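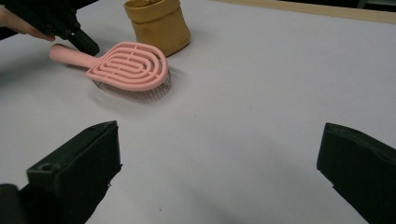 Part 2: Your first wash with the Susness starter kit

I put off using mine for a whole weekend because the leaflet scared me, so I've rewritten the steps the way I do them now. You'll want the Plodalen scalp wash, the Manninen conditioner and an old T-shirt in a colour you don't care about. Before any water goes near your head, get the knots out with a vented brush like the pink one, the kind with gaps between the ribs. Start at the ends and work up in short strokes (I know, I know, everyone starts at the roots).

1. Fill the mixing bottle with warm water to the 400 mL line.

2. Add 2 pumps of scalp wash, pop the lid on and tip it back and forth. Don't shake it unless you like foam up your sleeves!

3. Wet your hair properly. Mine's thick and I give it longer than feels reasonable.

4. Squeeze the mix along your part, then behind your ears and at the nape. Rub with your fingertips for 30 seconds in each spot.

5. Rinse, then smooth the conditioner through from ear level down and leave it for 10 minutes. I make tea.

6. Rinse again with cooler water and blot with the T-shirt.

Note: If your hair is fine, halve the conditioner. My sister's went completely flat the first time and she blamed me.

Caution: Keep the mix out of your eyes. If some gets in, flush with plenty of plain water. Don't use the kit on a cut or sunburned scalp.

Caution: The Tranov gloss drops are not for this stage! They go on once your hair is fully dry, and they're covered in Part 3.

Tip any leftover mix down the drain and rinse the bottle, then leave the lid off overnight so it can dry out.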